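Household Tips for People Who Have Just Been Given a Council Seat

Posted 15 December 2025

Brurosgate has 837 registered voters in its west ward, and it seems that most of them have opinions about hedges. I learned this in April, when I won the seat by 5 votes and came home to a kitchen that had been campaign headquarters for two months. There were 250 leftover leaflets in the bread drawer. There was tape on things that should never have tape on them.

What follows is what I've worked out so far about keeping a house going while holding a minor public office. It's aimed at councilors, but school board members and anyone who chairs a water district may find it useful too.

The meeting shirt

Own two. They should be dark and identical, so that the local paper's photos all look as if they were taken on the same evening. Dark cloth forgives coffee, ballpoint and whatever they put in the dip at the Kellgate Ward supper. It forgives lint much less, so keep a roller in the car and another by the door.

Wash dark things inside out, in cold water, and leave the dryer sheets alone if you want the color to last. Lay the shirt flat while it's still a little damp and smooth it with your hands. You can skip the iron this way on any night when the agenda is shorter than ten pages.

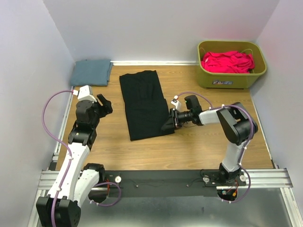

Give dark clothes plenty of flat space.

Campaign tape and what it leaves behind

Peel slowly, at a low angle, after a minute with the hair dryer. For the gum that stays behind on painted wood, rub in a little cooking oil, wait, and wipe with dish soap and warm water. Try it somewhere hidden first. On glass you can use a razor scraper. On a neighbor's fence you can use an apology, followed by the oil.

Yard sign stakes make decent tomato supports. Coroplast signs, turned blank side out, will line the trunk of a car, sit under a leaky paint can or keep your knees dry while you weed. My opponent had nicer signs than I did and I have asked for a few.

Paper

A councilor in a town this size receives almost 3,000 pages a year, and every one of them is marked important. Get a single box with a lid. Everything goes in it the day it arrives. When the box is full, move the budget and anything with a map into a folder, check with the clerk about what has to be kept, and shred the rest. Shredded zoning memos are fine for packing dishes. They aren't much good as compost if they're printed on glossy stock, and the Wetico bypass study was printed on very glossy stock.

Don't read any of it at the stove. I have a drainage report with a ring of tomato soup around the one figure I needed.

Fold while the phone rings

Residents like to call around suppertime, and the average call about parking lasts one basket of laundry. Put the phone on speaker, clear the table and fold. You'll listen better with your hands busy and you're less likely to promise anything. Start with the small stuff and save T-shirts for the callers who begin with "I'm not one to complain."
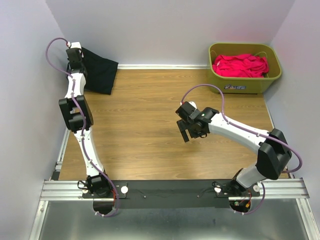 Food for late votes

Anything eaten after a five-hour session should already be cooked. Soup freezes well in flat bags, stacked like files. Rice doesn't mind being frozen either if you cool it quickly and reheat it until it steams. Label the bags with a date. I once served my family something from the Ragnarsson Street hearings, and those hearings were a long time ago.

Keep a plain sandwich in your bag as well. A hungry councilor will second anything.

Lint, last word on

If you run out of roller, a strip of leftover campaign tape wrapped around your hand, sticky side out, does nearly as well. A barely damp rubber glove works on knits: stroke in one direction and the fuzz gathers into a little roll you can pick off. Wash towels separately from anything dark. I put a new white bath mat in with both meeting shirts and then had to sit under the good lights for a vote on street trees.
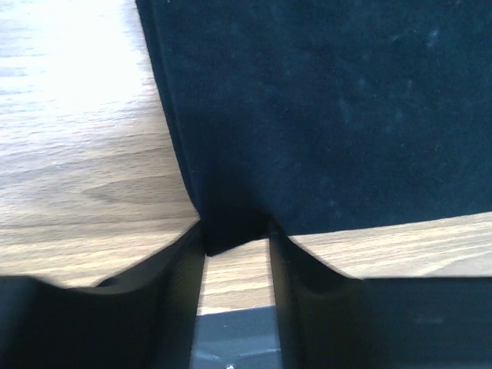 Pale specks are easy to spot on dark navy.

Guests with petitions

Keep a clean clipboard and a working pen by the front door. Offer water, and coffee only if you have the whole evening. If it's raining, put down an old towel for boots before you open up. The hedge people come back on the first of the month and they've never once wiped their feet.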